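About Us — The Praritz Teardown Shop

Praritz takes apart old office computers with a robot arm, and we love doing it! We work out of one long room on Jungate, with slatted metal tables, wooden desks behind them, and more screwdrivers than anyone could need. Companies send us their retired desktops and servers. We open the cases, recover the parts that are worth using again, and pass the rest on to a metals recycler.

The part people ask about most is the arm, so a good share of this page is about how we set it up and how we keep it healthy. If you are coming for a visit, this is what you'll be looking at.

How the cell goes together

A case goes down on its side on the slats with the cover off, open side up. The gray molded fixture sits next to it, and the arm reaches in from overhead. We like the slatted top very much. Screws that get away from us drop through to a tray, and we can shift a case a little in either direction without fighting a clamp (our first table had a rubber mat, and we don't miss it). 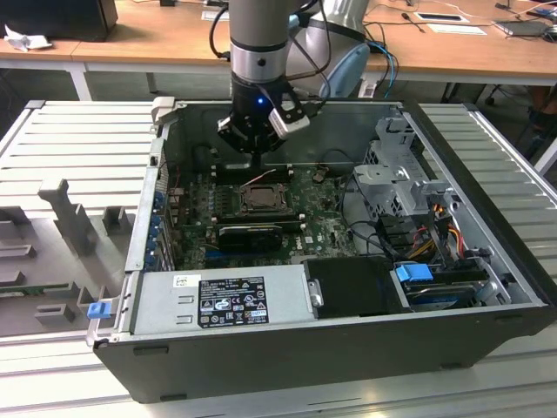 The arm over an open desktop case, with the molded fixture beside it on the slats.

Setting up for a new kind of case takes most of a morning the first time. We jog the arm by hand to a handful of points: the corners of the socket, the ends of the memory slots, and a safe height well above the tallest thing in the box. Then we run the whole path slowly with the gripper closed and nothing to pick. Somebody stands at the stop button the entire time, even when we have done the same model before. Loose wires are the thing to watch. A power lead that lies flat in one machine will stand up like a spring in the next one, so we tuck or tie them before the arm starts moving.

Juwita Hidayat wrote our setup sheet, and the first version was a single page taped to the wall. It is longer now! Her rule for adding a line is simple: if it cost us an afternoon, it goes on the sheet.

What the gripper needs

The camera rides with the gripper, which gives us a close view of the board and of the gripper's own links in the same picture. We use that view constantly. Before a shift we move to a known point over the memory slots and compare what we see with the saved view from the last good day. If the two don't line up, we stop and find out why. Most often a bracket screw has backed off by a hair.

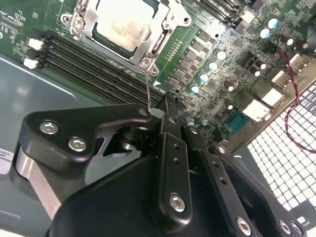

Close in over the memory slots, with the processor still under its retention frame.

Daily care is short and we do it at 8 in the morning, before the coffee is finished:

Wipe the finger links and the tips with a dry lint-free cloth.
Put a hex key on every screw you can reach and check that it's snug. Don't crank on them.
Open and close the gripper ten times with nothing in it, and listen.
Look along the cables at the wrist for rubbing or kinks.
Check the camera view against the saved one.
Write it in the book, including the days when there was nothing to fix.

The deeper service comes every 52 shifts. The gripper comes off, the pivots get cleaned, and any screw with a rounded head goes in the scrap cup. We rebuilt the joints last March after 3026 cycles on one set of pins. They had a bit of side play, the kind you feel with your fingers long before you can see it. New pins, fresh thread locker, a full re-teach of the points, and it was moving sweetly again by supper.

The processor job

This is our favorite, and the fussiest thing we ask of the arm. The retention frame has to be up and out of the way, and the processor has to be held by its edges, clear of the socket. The contacts in the socket are very fine, and one careless touch can ruin a board that somebody could have used for years. For that reason the path away from the socket starts straight up, at the slowest speed we have, and only then heads sideways. 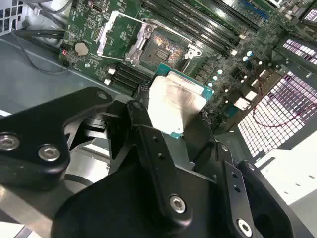
Processor in the fingers, socket open behind it.

Grip force took us the longest to settle. Too light and the part creeps, too firm and it tips as the fingers close. We practiced on dead processors from a bin we bought at the Grultholm surplus sale — 649 of them, all different ages and finishes, and a wonderful thing to learn on. The setting we ended up with is written inside the cabinet door in marker.

Who we are

We're a small crew with a lot of different backgrounds: office repair, bicycle mechanics, one former piano tuner with a fantastic ear for a worn pivot. Everyone learns the morning checks in their first week and everyone takes a turn at the stop button. So far we have opened almost 2837 machines, and the odd ones are still the most fun.

We also run a bench day with the Majimbun repair school, where students teach the arm one new point and service one gripper from start to finish. If your school would like to join in, or you have a closet full of old desktops, come by the Jungate door and ring the lower bell. The upper one goes to the neighbors.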